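Deposits on Reusable Crates Should Be Charged per Trip

Most produce wholesalers in the Kullcombe area now ship in pooled plastic crates. The pool operator owns the crates, washes them and bills the user. Growers and shops pay a deposit when they join, based on average stock held, and the deposit is adjusted each June. I think this is the wrong way to charge, and that the loss figures from Plostthorpe show why.

The depot at Plostthorpe issued 802 crates to small accounts over one season. Of these, 154 had not come back when the books were closed. Kátia Coutinho, who kept the ledger, traced 12 of them. The rest were written off and the cost was spread across all accounts by volume. An account that returned every crate paid the same rate per trip as one that returned half.

A flat deposit has one advantage, low paperwork. It was set up when crates were counted by hand at the dock and a per-trip charge would have needed a clerk at each end. Crate labels are now scanned at issue and again at the wash line. The data needed to bill by trip already exists and is used only for stock planning.

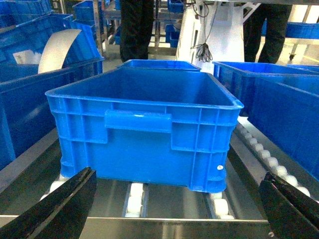

Page last changed: December 4, 2021

Under a per-trip deposit, the account is debited when a crate goes out and credited when it is scanned in. The amount should be close to replacement cost. Current deposits work out well below that, so keeping a crate is cheaper than buying one. People use them for tools, firewood and seedlings. A ribbed crate with a solid rim will last for years in a garage.

The usual objection is cash flow. A grower with 200 crates out at harvest would have a large sum tied up for several weeks. Ferraro, the largest packer in the valley, raised this in its reply to the pool's survey, and the point is fair. A credit limit based on the previous year's return rate would cover it. Ekavus already runs a limit of this kind for pallets, with interest charged only on crossings of the limit.

A second objection is damage. Cracked crates are often thrown out on site, and the user would lose the deposit. The rule should be that any crate returned with a readable label earns full credit, whatever its condition. The pool can regrind the plastic and recover part of the value, which it cannot do with a crate in a landfill.

The next contract round is the time to make the change. Existing balances can be carried over as opening credit.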